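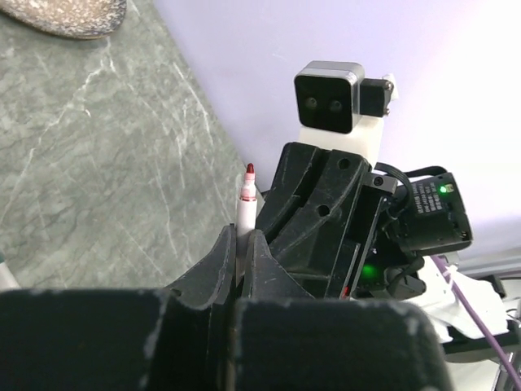

Wrist view: red-tipped marker held upright between the fingers, second arm behind it.

Trondmont Two-Arm Tabletop Set: working rules

Welcome! These are the rules we follow when recording with two arms on one countertop. They began as a note taped up at our Edthorpe bench and have grown into something we're really pleased to share. Borrow them, change them, tell us what you changed!

Before recording
Wipe both wrist lenses and check the live picture from each.
Run both arms slowly through their full reach and watch the cables. A loop that looks fine at rest can snag on a bracket once the wrist turns.
Set the speed limit to 15 per cent for a new task. Experienced operators may go up to 80, never 100.

While recording
One arm moves at a time when the grippers are close together, unless the task is a handover.
Hands stay off the countertop until both operators have said "stopped" out loud.
Stop after 10 failed grasps in a row and look at the fingers.

Labelling
Name the object by what the wrist camera shows. "Marker, red tip" is good; "red pen from the drawer" is no help to anyone else.
Keep the failures! Tag them "missed", "slipped" or "bumped" and leave them in.

Versions
Jura: first release, single-arm tasks only.
Khúc: adds two-arm tasks and the handover rule. Labels were rechecked in September.

Known gaps
We still have no agreed rule for soft items such as cloths. Suggestions are very welcome in the issue tracker.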